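# Recording two-arm parcel demos without losing your afternoon

I've been teleoperating our pair of arms on the Jusodari project since January, and people keep asking me how we get usable episodes out of a task as fiddly as strapped parcels. So, my routine!

**1. Pick one start pose and stick to it.** Ours has a gripper over each side of the lid, and I drive both arms there before I hit record. Hiyori Matsuda taped a printout of the pose to my monitor (I'd been drifting, and my early episodes looked like 20 different tasks).

**2. Vary the parcel on purpose.** Turn it a little, slide it toward you, swap in a different box. Keep the straps and labels on if your real parcels have them. Shiny tape and wrinkled paper are exactly what the policy has to cope with later.

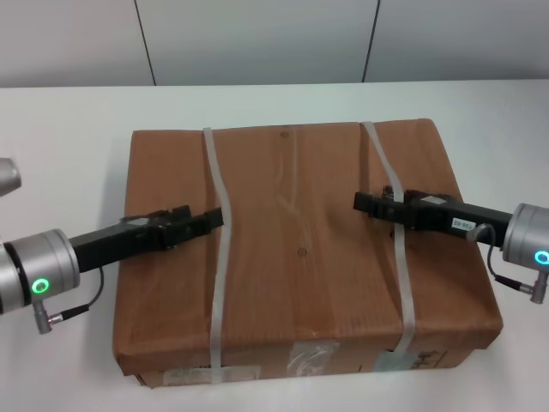 **3. Move slower than you want to.** Bring both grippers in at the same pace and pause for a beat before you close on anything. If one side gets there first, the parcel tends to twist, and the model will happily learn that too.

**4. Label right away.** I type success, fail or recovery before resetting the table. Keep the recoveries! Masaru Nagano and I argued over this one for ages, but our second training run got much better at fixing a bad grab once we put them back in.

**5. Review in small batches.** We have 1,309 episodes recorded and I threw out 34 of them, mostly for dropped camera images. I check playback every 20 episodes, so a loose cable never costs me a whole session.

Next up for me is writing the export script.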